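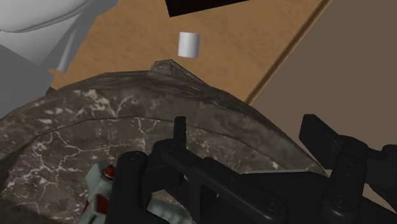
Session 4: Failure Reports
Speaker notes, Hulton workshop, Clernville

Open with the slide already up. Let people look at the gripper for a bit. Fingers open, bowl underneath, everything calm. This is simulation, so it is always calm.

Say: we ran this pick 272 times in the simulator before we let the real arm try. The simulator was very happy with us.

The fault. On the real Warrier cell, the arm went down over a heavy bowl and kept going. The fingertips were clear of the rim. The wide part of the gripper, behind the fingers, was not. Contact lasted 4 seconds before the stop came in, which is a long time when you are standing next to it holding a coffee.

Point at the body of the gripper, lower right, and how near it sits to the bowl's rim. Our collision check covered the fingers and nothing behind them. We had switched off the rest in August to make planning faster. It did make planning faster.

NEXT SLIDE (force plot)

Explain the flat part first or they will ask. The force limit was set in the Flarlow config and the driver never read it. Wrong folder. The log said "config loaded" because a config had been loaded.

Damage: one bowl, one finger pad, one afternoon. No injuries. Say this clearly and don't get a laugh on it. The gate was open and should not have been.

What we changed:
Full gripper geometry back in the collision check. Planning is 20 percent slower and we live with it.
Driver refuses to start if it can't find a force limit.
Gate interlock no longer has a bypass key. We still have the key, it opens nothing.

If someone asks why the sim didn't catch it: same geometry, same hole. Skip the long answer unless we're under 7 minutes.

Water. Then questions.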